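# Chapter 6: Comparing Grippers on Household Objects

A gripper's data sheet gives its stroke, its closing force and the largest load it will carry. These figures are useful for ruling a gripper out. They say very little about how it will behave on a kitchen table, where a tin, a jug and a plastic tub may stand within a hand's width of one another and each needs a different approach.

This chapter deals with bench comparison: putting two or more grippers through the same work, on the same arm, and recording the results so that another person could repeat them. The worked case is the Altham bench trial, in which a two-finger gripper from Quinlan was set against the softer Fadine model. Both were run on one arm with one controller, and only the gripper and its mounting plate were changed between runs. You will need the force calculations from Chapter 5.

Objects for a trial of this kind should be ordinary and easy to replace. Printed tins are a good choice. They have flat sides and sharp corners, and the small print gives a camera plenty of detail to fix on at close range. The glossy sides are harder, as glare can hide an edge altogether.

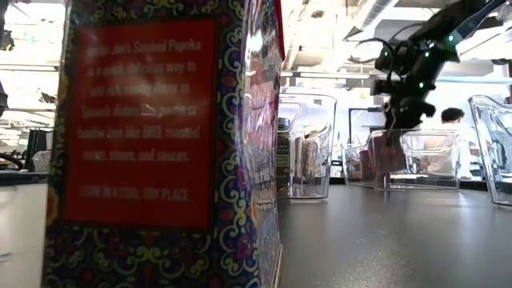
Clear plastic is harder again. A camera that finds a printed panel without trouble may report the far wall of a jug as the near one, or miss the jug and find whatever lies behind it. At Altham, the first 100 grasps were thrown out when the team saw that most failures on clear containers had happened before the fingers closed. The fault lay in the position sent to the arm, and both grippers had been marked down for it.

The trial was then split into two parts. In the first, object positions were measured by hand and typed in, so that only the gripper was being tested. In the second, positions came from the camera. Each gripper made 800 grasps in the first part and 1,000 in the second. A full set took about 6 hours, including changes of finger pads.

Keep the two kinds of result in separate tables. A single success rate taken over both parts cannot be used to choose a gripper, and it cannot be compared with results from another bench, such as the Travham trial in Section 6.4.

## 6.1 Choosing the object set

Begin with the objects the finished system will have to handle. List them by shape, weight and surface, then strike out any that repeat another on all three.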